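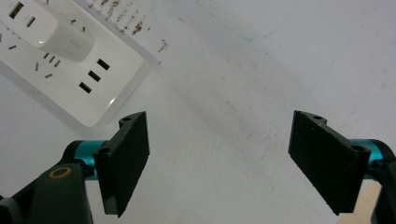
Fingers open over the white table, power strip at upper left. Photo: Renata Troncoso

Home | Projects | Gallery | Notes | Contact

Galeck planner: a gallery from the bench
23 November 2023, by Renata Troncoso

Several of you wrote after the last update asking to see what we do all day, and I'm afraid a lot of what we do all day is look at a table and argue about where the software thinks the table is. Still, I promised pictures, and I do love this one, so settle in!

The view at the top of the page is the one our perception code has to live with. Both black fingers are in it, with the teal cylinders behind them, and between the fingers there's a wide patch of bare white. Štefánia Gajdoš wrote the part that masks out the fingers before anything else runs, and she would like it known that shiny teal was harder than matte black. Her mask is now fitted per session from 50 views, down from 70, and I can't tell the difference in the results.

Then there's the power strip. Glossy white plastic on an off-white table is a miserable thing to segment (try it some time), and our first edge finder happily merged the two. Fidel Figueroa's newer version leans on the dark ports and slots, which stand out nicely, and works its way outward to the rounded corner. The brown specks along the top and that faint blue line curving over the table are good tests too, because the old code liked to call marks like those objects and plan a grasp on them.

Planning is Jelle Willems's corner. The Galeck planner scores 2,000 candidate poses for each view and throws away any that would bring a finger down on something it wasn't asked to touch. With the left finger looking this close to the strip, depth matters a great deal, and he has been rewriting the clearance check so that it uses the real finger outline instead of a box.

The labeled set stands at 3,154 views. Octavio Ledesma is going back through the older labels, and we hope to have the new finger mask merged in December, along with the replay viewer Kuston users keep asking for.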